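Filed under: Threads, Home & Kitchen

1/ OK so I have been promising the "how I learned to bake bread in a rental with a terrible oven" thread since forever, and it's raining and I have a dough going, so you're getting it today. Long one. Get a coffee.

2/ Background for new people: I moved to Larkham in November with two suitcases and a sourdough starter in a peanut butter jar. The apartment oven has no numbers left on the dial. None! There is a smear where the numbers used to be and a scratch somebody made with a key, and I have come to believe the scratch means 350.

3/ First loaf was a brick. Second loaf was a brick with a burned hat. My downstairs neighbor Kendra Gauthier smelled the second one and came up to check on me, and that's how we became friends, so I can't be too mad about it.

4/ Kendra grew up over her aunt's bakery in Murnham and she looked at my dough and said "that's cold, honey." I'd been following the times in my book to the minute. The book was written by someone with a warm kitchen. Mine in winter is basically a porch.

5/ So lesson one, and it's the big one: watch the dough and ignore the clock. If the book says four hours and your dough is sitting there like a wet sock, give it six. Give it eight. I've gone overnight on the counter in January and it was the best crumb I'd had up to then.

6/ (Yes I know about proofing boxes. Yes I know about the oven with the light on. My oven light died before I moved in and the landlord says it's "on the list.")

7/ Lesson two: get an oven thermometer. I paid less for mine than for the bag of flour. The scratch was NOT 350. The scratch was 410. I'd been making cookies at the scratch for two months and blaming the butter.

8/ Flour talk, because I get asked every single week. I use the Trulov bread flour from the co-op for most of it and a bit of whole wheat for flavor. I tried the expensive stuff twice and couldn't tell the difference with my oven. Maybe you could with yours.

9/ My everyday loaf, the one I can do half asleep:
500 grams flour
350 grams water
100 grams starter, bubbly
10 grams salt
That's it. Mix, rest half an hour, then fold it over on itself every thirty minutes or so until it feels like it has some opinion about its shape.

10/ If I'm feeding people I go up to 800 grams of flour and scale the rest. It doesn't fit in my Dutch oven at that size so I split it, and the second one goes on a sheet pan and spreads out like a manta ray. Still eat it. Excellent for dipping.

11/ Wet hands. WET HANDS. I floured mine for a year because I saw somebody do it in a video and I had dough up to my elbows every time. Run them under the tap, shake once, go in. The dough lets go of you.

12/ Shaping is the part I was scared of and I still think the only cure is doing it badly a bunch. Drag the ball toward you with the sides of your hands so the skin tightens. Turn, drag, turn, drag. Stop before it tears. Mine tore every time until spring and the bread was fine.

13/ And give yourself space! I was shaping on a cutting board smaller than a magazine and chasing the dough off the side. Go for a big flat piece of wood, something pale and plain with nothing carved into it. The dough wants room and so do your elbows.
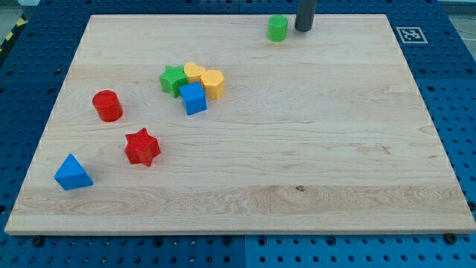
14/ TAKING CARE OF WOOD
Scrape it, wipe it with a damp cloth, stand it up on its edge to dry. Don't soak it and please don't put it in the dishwasher, I did that to my mother's and I heard about it for years. Food-grade mineral oil when it starts looking thirsty. Rub it in at night, wipe off the extra in the morning.

15/ Scoring: razor blade, one long cut, a little off center, faster than you want to. If you go slow it drags. I tried the wheat stalk pattern for Kendra's birthday and it came out looking like a centipede. She has the photo on her fridge.

16/ Baking: Dutch oven heated the whole way up, lid on for twenty-five minutes, lid off till it's darker than you think is right. I go to the point where I get nervous and then give it three more.

17/ Then let it cool. I'm a hypocrite here. I cut into it hot at least half the time and it's gummy in the middle and I stand over the sink eating it with butter and salt.

18/ Somebody's going to ask about the starter so: her name is Sial, she lives at the back of the fridge, and I feed her once a week if I remember. She has gone a month without. There was gray liquid on top, I poured it off, fed her twice, and she came back swinging.

19/ Rye questions go to Kendra, I'm not ready. She says she'll write something up if enough of you bug her, so go bug her.

20/ OK the timer's going, I have to fold. Post your ugly loaves in the replies, I want to see every one of them.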